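# Choosing between a jointed hand and a plain two-finger gripper for household jobs?

**Grerkstead**, posted 1 Jul 2022

Hello all! I've been lurking since March and finally have something worth asking. Our little group is trying out hands for picking up ordinary things at home: packs of wipes, buckets, bags, jars with lids. We have the use of a jointed hand and a parallel gripper (the Apaza, if anyone knows it), and I'm supposed to recommend one.

The gripper is brilliant on anything boxy and hopeless on anything floppy. The hand is lovely to watch but takes me ages to set up, and I keep knocking things with whichever finger I've forgotten about. Has anyone compared the two on soft packs and on things with a rim? And is it worth putting a second camera in, or should I get on with what's on the head?

---

**Consuelo Ñahui**

Oh, I love this question, because I spent most of the spring on it! I'm on the side of the jointed hand, with a few grumbles.

Soft packs first. Put the pack near a front corner of whatever it's sitting on and let a bit of it hang over, so there's something to get hold of from the front. Then creep in with one finger out and the others curled back. You learn very quickly how far off your hand-to-camera setup is, and it's a much kinder way to find out than closing the whole hand on thin air.

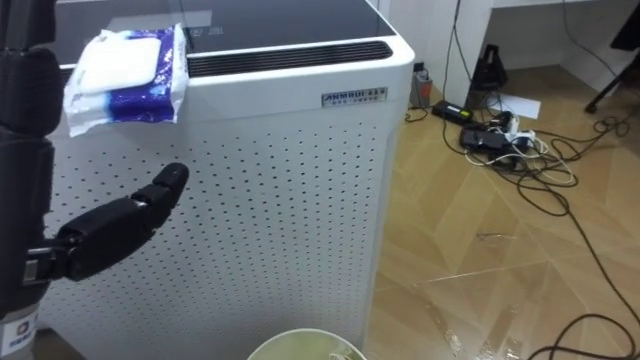 ## What I'd check before comparing anything

- **Fingertip position.** Point at the same small mark from 4 different starting poses. If the tip wanders between them, fix that first, or you'll end up blaming the hand for the arm's mistakes.
- **Background.** A panel full of little holes is a good hard test for a depth camera. Mine got very excited about every single hole until I turned the smoothing up.
- **Speed.** Do your first 20 tries slowly, then double it and see which hand falls apart. (Mine did. The Apaza didn't, to be fair to it.)
- **Cables.** Walk the route yourself before the robot does. Power leads on a shiny floor are easy to lose sight of.

Write down the near misses too, not only the drops. I wish I'd started doing that sooner.

---

**Eamon Fitzgerald**

two finger gripper. simpler, fewer things to break, and you can get spares. I ran a Plerkeo controller with one for over 15 weeks and only swapped the pads. never got on with wipes packets either though so can't help there

---

**Gustport**

Bit of both from me. Consuelo is right about the fingertip check, it's saved me hours. Eamon is right about spares!

Where I really came round to a proper hand was buckets. Anything with a rim suits it nicely, since you can get hold of the edge and let the weight hang straight down by the leg. I'd start with the arm low and only a small bend at the elbow. Holding it out in front looks more impressive and makes the balance much harder, and you'll be fiddling with the walking settings all afternoon. Start empty and add a little at a time.

As for the second camera, yes please, put one in! The head camera is great for the last bit of the reach, but it tells you very little about what the feet are doing. A fixed one off to the side gets the arm, the bucket and the legs all together, and I go back to that view far more than I expected to. 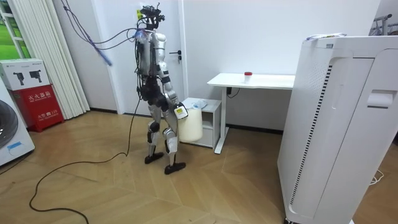

**Do the two cameras need to be exactly in step with each other?**

For comparing hands by eye, close enough is fine. I tap the table once at the start of each run and line the two recordings up on the sound. If you want to measure how long a grasp takes, use a shared trigger, or at least set both clocks from the same computer before you begin.

One more thing on the Apaza: try softer pads before you give up on it for floppy things. The ones I had were far too hard, and a thicker rubber pair made a big difference on bags. Still no good on wipes. Do post your numbers when you have them, I'd love to see how the hand gets on!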